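What we learned at Prekby, and what it will cost us

I went to the open day at Stira with a spreadsheet, a packed lunch and instructions from the office not to sign anything. 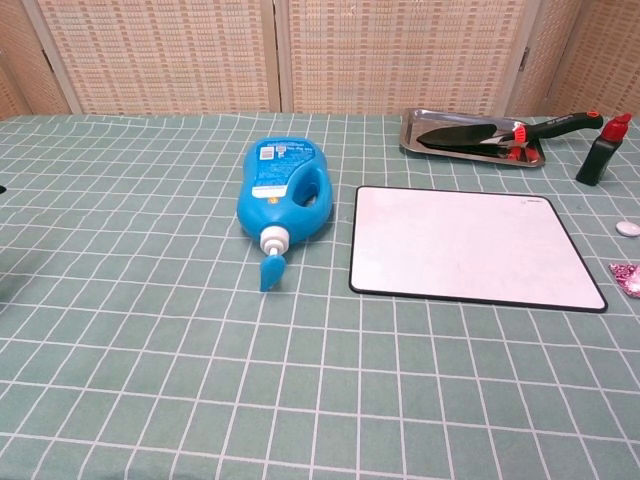 The instructions were Martti Kokkonen's. Martti looks after the money at Huttunen, where we pack and send out garden and household goods in mixed boxes, and he has held a low opinion of open days ever since one of them sold him a label printer. His view was that I should find out what a picking arm costs to own, as opposed to what it costs to buy, and come home on the early train.

Stira has a long low building on the edge of Prekby, behind a tyre place. You sign in, you get a badge that won't stick to wool, and you are shown into a hall where the coffee is free and the prices are not on display. I asked for a price list at the desk and was given a tote bag.

The morning talk was better than I feared. The speaker had fitted these systems for a living before she was promoted into talking about them, and she was frank about what goes wrong. Customers spend months choosing the arm, she said, and an afternoon on everything it has to pick up. Then the arm arrives and meets a bottle with a handle in it, or something shiny, or a trowel. She spent a good while on trowels. I wrote down "trowels" and underlined it, as we ship a great many.

Her advice was to plan the trial with your own awkward goods and to pay for it separately, before the main order. Stira will do this for you, at a day rate. It also means you clear a table at your end and put out the things you sell, a few at a time, lying any old how, and get somebody to work through them by hand so the job is understood before a machine is asked to do it. I liked this. It is the one part of the budget we could start on without asking Martti.

After lunch I got hold of a man with figures. The package we had been looking at, the Plolommont, comes at 59 thousand for the arm, stand and controller. I had that number already and was feeling rather pleased with it. By the time we had added two grippers (one for bottles and boxes, one for everything else), the camera, the guarding, fitting, training and the first service visit, we had arrived at 111. He wrote it on the back of his card and turned it round to face me, like a waiter with a bill.

Things to ask that I wouldn't have thought of: whether the gripper pads count as spares or as consumables, as one comes under the service contract and the other comes out of your pocket. Who pays when you change a product and the camera needs setting up again. How wide your doors are. Ours are narrow, and I now have a line in the spreadsheet that just says "doors".

Leasing was mentioned often and warmly. The monthly sum looks friendly until you multiply it, which I did in the corridor on my phone, standing next to a rubber plant. Over the full term it comes out dearer than buying -- though it does include the pads, and they swap the controller if it dies. I'd still want to see that in writing.

The live demonstration was at three. The arm moved cardboard cubes from one crate to another very nicely. I asked whether it might like to try a trowel and was told that was a matter for the trial.

So the plan I have sent to Martti goes like this. Book the paid trial, with our list of goods, and leave the cubes out of it. Measure the doors. Get both quotes, bought and leased, with grippers and pads on separate lines. Nothing gets ordered before December, by which time the packing bench will have moved and we'll know what room we have.

He has replied to say that the trial looks sensible, the total doesn't, and did I sign anything. I signed in. The tote bag is in the kitchen if anyone wants it.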